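Progress report to the Lernolholm fund, November
Project: Teaching two-arm sorting by remote control
Prepared by: Sveinbjörnsson, project office, Virell

In this period we continued the recording of demonstrations for the brick sorting task. The operator guides both arms by remote control, and the movements are saved together with the pictures from the wrist cameras. We have now 342 accepted demonstrations. Each one is limited to 60 seconds, and recordings that exceed this limit are removed before training.

The setup at Rurnura was not changed since the last report. The bins stay beside the conveyor, and the bricks are to be placed by color. 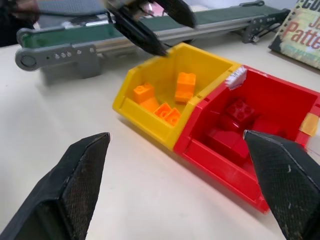 Wrist camera view during sorting: orange bricks in the yellow bin, red bricks in the red bin.

The main difficulty is still the coordination of the two arms. New operators tend to bring both grippers to the bins at the same moment, and then one must wait. We therefore wrote a short guide, and every new operator makes 30 practice runs which are not counted in the total. The quality of the recordings has improved after this, although the speed is lower than we planned.

We also observed wear on the finger pads. A replacement set is ordered and the cost is inside the approved budget.

For the next period we plan to add 2 more brick colors and to start the first training with the full set of recordings. We ask the fund to confirm that the second payment can be used for operator hours.

Related items
Operator guide for remote control, short version
Virell: previous progress report
Rurnura test room: equipment list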